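Girkbridge

Replay, label and re-plan tools for hand-held gripper demos. README and data card in one file, because two files went out of sync within a day of each other and we only felt like fixing one.

Status: works on our machines. Interfaces change when somebody gets annoyed with them.

What it does

Girkbridge takes a folder of recordings made with a hand-held gripper and turns it into something a planner can learn from, or at least fail on in an informative way. It is four command-line tools and a config file that has grown a little past what anyone would call a config file.

gb-ingest reads raw video and the pose track, lines up the clocks, and writes one folder per episode.
gb-width recovers the finger opening from the video for every frame.
gb-label opens the labeling window, where you mark approach, contact, lift and release.
gb-replay sends an episode through the Uden controller in simulation and reports where it disagreed with the human.

Uden is our arm controller and lives in its own repository. You need it only for gb-replay. Kwon is the planner, and you need it only if you want to be disappointed by numbers as well as by pictures.

Install

Clone the repository, make a fresh Python environment, and run the setup script from the top folder. Running it from any other folder also appears to succeed. It will have installed into that other folder, and you will find out later.

The labeling window wants a desktop session. Over a plain remote shell it prints a long complaint about fonts. The complaint has nothing to do with fonts.

Quick start

1. Put your recordings under raw/, one folder per session.
2. Run gb-ingest raw/ data/ and wait. It prints a dot per episode. A question mark means the clocks could not be lined up and the episode was skipped.
3. Run gb-width data/ and look over the plots it leaves in each episode folder. The curve should be smooth. If it looks like a comb, see Known trouble.
4. Run gb-label data/ and get comfortable.
5. Run gb-replay data/ --controller uden once you have labels you would defend in front of other people.

The data set

The set that ships with the tools is called Dramness. It holds 1,609 episodes of small tabletop jobs: pick up, put down, push aside, hand over to the other side of the table. All of it was recorded with hand-held grippers, so there is a person's wrist behind every motion and a person's impatience behind quite a few of them.

Objects come from a pool of 36. The list is in objects.txt, with the names we settled on after a short war over whether a mug and a cup are the same thing. They are, as far as the loader knows.

Each episode folder has these files:

video.mp4, the camera on the gripper
pose.csv, position and rotation of the gripper, one row per frame
width.csv, finger opening, written by gb-width
labels.json, phase marks, if anyone got that far
notes.txt, free text, often empty, sometimes rude

Coordinates are meters, in the table frame. Rotations are quaternions with the scalar last. We had it first for a while, and any file from that period carries a version field of 1. The loader converts them. If you write your own loader, it will not, and your gripper will spend the first episode trying to look at the ceiling.

Splits

Splits are by session and never by episode. Neighboring episodes share a table, the light and the mood of the operator, and a random split lets the planner memorize all of those. We did that once and got wonderful results for most of an afternoon.

The held-out part is listed in splits/test.txt. Please don't train on it. We can't stop you.

Labels

Phase labels are made by hand in gb-label. The rules:

Approach starts at the first frame where the gripper is plainly heading for the target. "Plainly" is doing a lot of work in that sentence, and we know.
Contact starts at the first frame where either finger touches the object. Shadows are not contact. A shadow meeting an object looks very much like contact at one in the morning.
Lift starts when the object leaves the table.
Release starts when the fingers begin to open, even if the object decides to stay.

Frames before approach are marked idle. Do not delete them. Kwon uses idle frames to learn what "not yet" looks like, and without them it closes on air with great confidence.

Two people label every episode in the test split. Where they differ by more than 3 frames, the episode goes back in the queue and the two labelers go for a coffee.

Perception

The width tracker finds both fingertips and converts the pixel gap to an opening using the calibration for that gripper. It does no object detection. A separate step proposes object masks, and the target is picked from those masks by name.

The fingers are matte black, and the tracker leans on that. Dark background behind a fingertip is its least favorite thing in the world. On a pale table it does well, and that is most of why so many of our tables are pale.

Object masks are filtered before they reach the planner. A mask must stay alive for several frames in a row, must sit on the table plane, and must not overlap a finger mask. The last rule removed a whole family of bugs in which the gripper tried to pick up itself.

Known trouble

Comb-shaped width curves. The tracker is jumping between the fingertip and something behind it. Set width.smooth to true, or crop the top of the video with width.crop_top. Cropping is uglier and works better.

gb-label forgets the last mark if you close the window with the keyboard. Use the mouse. Yes.

gb-replay stops at 70 percent and sits there. It is writing the report. The progress bar was designed by an optimist and counts only the simulation.

Large pale objects on a pale table. The mask step either loses them or merges them with the table, and the planner then believes the table has a hill. There is a flag, mask.edge_boost, that helps a little and makes every scratch on the surface look important.

Objects half out of view. The mask is kept but flagged as partial, and Kwon will not choose it as a target. It may still plan a path straight through it. We are working on this in the sense that there is an open issue.

Tennis ball. It gets its own entry. The color is a gift to the mask step, and it is found in nearly every frame it appears in. Grasp planning is another matter. The planner aims for the center of the visible mask, which on a sphere seen at an angle is not the center of the sphere, so the fingers come down slightly on the near side and the ball leaves. Set plan.shape_prior to sphere for this object. The seam and the printed lettering have no effect on any of this, despite a long thread arguing that they must. A good frame for checking the fix is one with the fingers wide open and the ball off to one side, up and to the left of the gap, so that the planner has to move sideways before it can do anything clever:

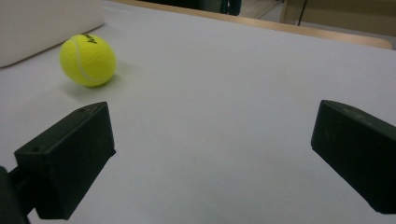 Tests

Run the test script from the top folder. It replays a handful of short episodes and compares the output with stored results. The tennis ball test is marked as an expected failure when the shape prior is off. If it starts passing, please open an issue, as something else has broken.

The tests need no graphics card. They do need patience on a laptop.

Contributing

Small patches get read quickly. Large ones get read in June. If you change a file format, raise the version field and teach the loader about the old one in the same patch. New objects go in objects.txt in lowercase, singular, with no brand names, and the mug question is closed.

License

Code and data are under separate terms, in LICENSE-CODE and LICENSE-DATA. The notes.txt files are covered by the data license, including the rude ones.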